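위키 홈 > 지리 > 강과 계곡 > 워덤 협곡

대문 최근 바뀜 임의 문서 도움말

워덤 협곡(Wotham Gorge)

워덤 협곡은 워덤 강 중류에 있는 석회암 협곡이자 도보 여행지. 상류 마을 살포트(Sallport)에서 하류 마을 파사리(Fasari)까지 이어진다. 물길이 두 번 크게 꺾이고, 꺾이는 자리마다 폭포가 하나씩 있음. 위쪽이 살포트 폭포, 아래쪽이 페이스 폭포(Pace Falls). 지역에서는 그냥 "골짜기"라고만 부르는 경우가 많다.

개요

협곡 바닥의 최저점은 해발 587미터, 동쪽 능선의 전망대는 해발 1,167미터. 서쪽 능선은 이보다 낮고 숲이 두껍다. 탐방로는 대부분 서쪽 기슭을 따라 나 있으며 동쪽은 절벽이 바로 물로 떨어지는 구간이 길어 길이 없다. 전망대만 예외로 파사리 쪽에서 따로 올라간다.

강 이름과 협곡 이름이 같아서 옛 자료에서는 둘이 뒤섞여 쓰인다. 오래된 여행 안내서에 "워덤"이라고만 적혀 있으면 강인지 협곡인지 앞뒤를 봐야 함.

지형과 지질

기반암은 회색 석회암. 살포트 폭포 위로는 층이 거의 수평이고 그 아래로는 남쪽으로 기운다. 이 기울기 때문에 물이 한쪽 벽을 계속 파고들어 서쪽보다 동쪽 벽이 훨씬 가파르다. 벽 아랫부분에 옛 수면 높이를 보여주는 홈이 여러 줄 남아 있음. 갈수기에 잘 보인다.

작은 동굴도 있다. 탐방로에서 들어갈 수 있는 것은 하나뿐이고 깊지 않다. 안쪽에 고인 물은 비가 온 뒤 며칠 동안 빠지지 않으므로 장화가 없으면 입구까지만. 나머지 동굴은 벽 중간에 있어 접근이 안 된다. 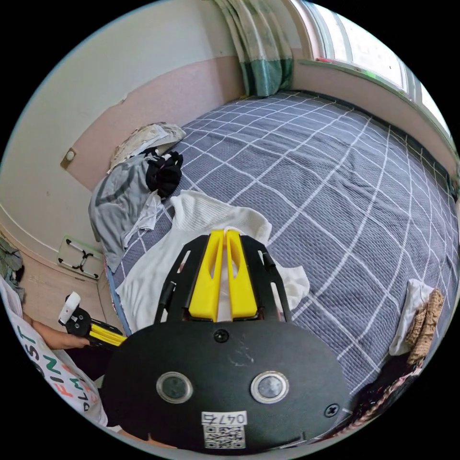 페이스 폭포 바로 밑에는 석회질이 쌓인 계단 모양 웅덩이가 이어진다. 물빛이 옅은 청록색으로 보이는 것은 이 구간뿐이다. 웅덩이 가장자리는 잘 부서져서 밟지 못하게 되어 있고, 밧줄 난간이 쳐져 있음. 난간은 봄에 물이 불면 종종 떠내려가 다시 설치한다.

폭포

살포트 폭포는 폭이 넓고 낮다. 한 덩어리로 떨어지지 않고 바위 턱을 따라 여러 갈래로 갈라짐. 가뭄이 심한 해에는 왼쪽 갈래만 남는다. 마을에서 가까워 걸어서 금방이고, 휴일 오전부터 사람이 많다. 폭포 앞 평평한 바위가 흔히 말하는 사진 자리.

페이스 폭포는 좁고 높다. 바위틈에서 곧장 떨어지고 물보라가 탐방로까지 날린다. 오후 두 시 넘어서 해가 협곡 안으로 들어오면 무지개가 생기는데, 늦가을부터는 해가 능선을 넘지 못해 볼 수 없음. 이름의 유래는 불분명하다. 강을 건너던 자리의 걸음 수에서 왔다는 설, 옛 방앗간 이름이라는 설이 있으나 둘 다 근거가 약하다.

기후와 수량

겨울이 길다. 강수는 초여름에 몰리고, 수량은 눈이 녹는 4월과 비가 많은 6월에 두 번 최고가 된다. 8월 이후로는 꾸준히 줄어든다. 협곡 바닥은 능선보다 서늘하고 한여름에도 아침에는 겉옷이 필요할 정도. 안개는 새벽에 끼었다가 열 시쯤이면 대게 걷힌다.

1월과 2월에는 살포트 폭포의 가장자리가 언다. 페이스 폭포는 물살이 세서 전체가 어는 일은 드물고, 양옆 벽에 고드름이 길게 달린다.

식생과 동물

서쪽 기슭은 너도밤나무와 단풍나무가 섞인 숲. 위로 갈수록 소나무가 늘어난다. 물가 바위에는 이끼와 고사리류가 두껍고, 페이스 폭포 둘레가 특히 그렇다. 봄에는 탐방로 초입에 산마늘이 넓게 깔린다. 채취는 금지.

새는 물까마귀가 유명하다. 폭포 뒤에 둥지를 틀며 일 년 내내 볼 수 있다. 벽에는 칼새와 까마귀류가 산다. 수달은 하류에서 흔적이 확인된 바 있으나 직접 보기는 어려움.

역사

협곡을 지나는 길은 원래 살포트의 목재를 파사리로 내려보내던 일꾼들이 쓰던 것이다. 통나무는 물에 띄우고 사람은 기슭을 따라 걸었다. 당시에 바위에 박은 쇠고리가 두 군데 남아 있다. 철길이 능선 너머로 놓이면서 뗏목은 끊겼고 길도 한동안 묻혔다.

이후 파사리의 여관들이 손님을 끌려고 아래쪽 구간을 다시 닦았다. 처음에는 페이스 폭포까지만. 위쪽 구간은 훨씬 나중에 이어졌고, 이때 나무다리가 놓였다. 지금의 다리는 홍수로 떠내려간 것을 철제로 바꾼 것.

탐방

페이스 폭포 아래에서 강 수면까지 내려가는 계단은 765단이다. 내려가는 건 쉽지만 같은 길로 올라와야 한다. 중간에 쉼터가 두 곳 있으며 화장실은 없음. 물은 살포트 쪽 입구에서 채워 가는 편이 낫다.

전체 종주는 보통 살포트에서 파사리 방향으로 한다. 반대로 걸으면 오르막이 길다. 두 마을 사이에 버스가 다니지만 겨울에는 오전 한 편, 오후 한 편으로 줄어든다. 마지막 버스를 놓치면 택시를 불러야 하고, 협곡 안에서는 전화가 잘 안 터지니 파사리 입구까지 나와서 불러야 됀다.

신발은 바닥이 미끄럽지 않은 것. 페이스 폭포 앞 구간은 물보라 때문에 맑은 날에도 바위가 젖어 있다. 개는 목줄을 하면 들어갈 수 있으나 계단 구간은 권하지 않는다. 수영은 전 구간 금지. 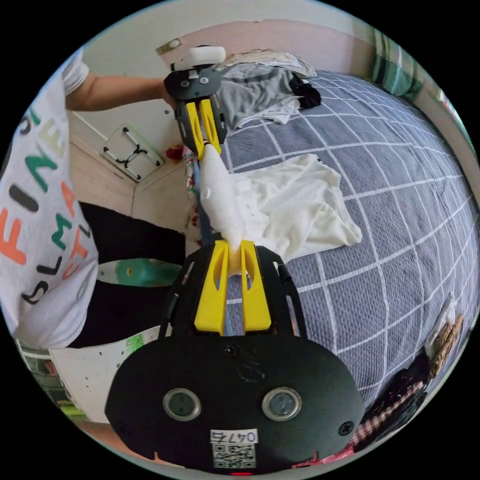 살포트에서 파사리까지 하루에 다 걸을 수 있나?

여름이라면 대부분의 사람이 하루에 걷는다. 아침 여덟 시 전에 살포트를 출발하면 두 폭포를 다 보고도 오후 버스를 탈 수 있다. 계단을 내려갔다 올 생각이면 한 시간은 더 잡을 것. 해가 짧은 11월부터는 위쪽이나 아래쪽 한 구간만 걷는 것이 보통이다.

통제와 안전

눈이 녹는 시기에는 아래쪽 구간이 자주 막힌다. 낙석이 잦은 곳은 철제 다리 남쪽 모퉁이이며, 표지판이 서 있고 멈춰 서지 말라는 안내가 있음. 비가 많이 온 다음 날은 입구에서 통제 여부를 먼저 확인해야 한다. 살포트 입구와 파사리 입구의 안내판이 서로 다를 때가 있는데, 이 경우 하류인 파사리 쪽이 최신인 경우가 많다.

겨울에는 계단 구간 전체가 닫힌다. 12월에 닫고 3월 말에 여는 것이 보통이나 얼음 상태에 따라 늦어지기도 함. 위쪽 구간은 닫지 않지만 제설도 하지 않는다.

주변

동쪽 능선 전망대는 파사리에서 임도를 따라 오른다. 차는 중간 주차장까지만. 전망대에서는 페이스 폭포의 윗부분만 보이고 살포트 폭포는 능선에 가려 보이지 않는다. 북쪽으로 더 멀리 보이는 봉우리는 해발 2,209미터로 이 일대에서 가장 높다. 초여름까지 눈이 남아있다.

파사리에는 옛 제재소 건물을 고친 작은 전시관이 있고 뗏목 모형과 연장을 볼 수 있다. 점심시간에 문을 닫으니 주의. 살포트에는 숙소가 적고 식당은 광장에 몰려 있다.

같이 보기

워덤 강
살포트 폭포
페이스 폭포
석회암 지형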